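The Yellow One

By nine on Saturday morning Wulan Pattinasarany had already sorted the whole toy library at Fliltuton into piles, and she was loving every minute of it. Bricks, tea sets, train track – all of it gloriously muddled after the move from Havelier!

"Two plates," she called. "Two! There was a whole picnic of these."
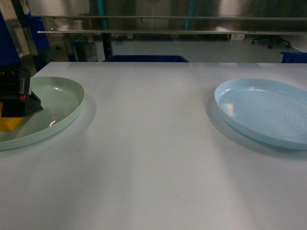
Ottmar Wiegand had never been on a picnic as splendid as the ones Wulan laid for children. She would hand out invisible cake and ask for seconds herself. He came over to the white table and looked from the green plate to the blue one, with all that bare space between them.

"Mint for you, sky for me," he said. "What are we having?"

"Plum tart. Mind the stones."

They ate with great ceremony, and then it was back to the shelves.
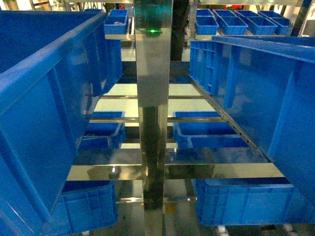 "Right, the bricks," said Wulan. The old catalogue promised 479 of them, and she meant to find every last one. She had a pencil behind each ear and a song going, something with far too many verses. Ottmar joined in on the choruses, badly and very loudly.

By noon they had 478.

"Under the radiator?" he said.

"Looked. Twice."

"In your pocket?"

She turned out both pockets, laughing – a ticket, a button, half a biscuit.

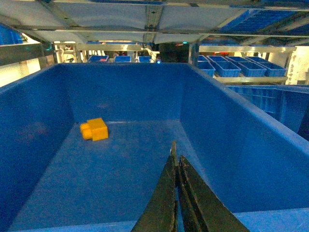
"Ottmar!" she shouted, so suddenly that he dropped the tea set lid. "Come and see who's here!"

He came running. She was already holding out her hand for the pencil.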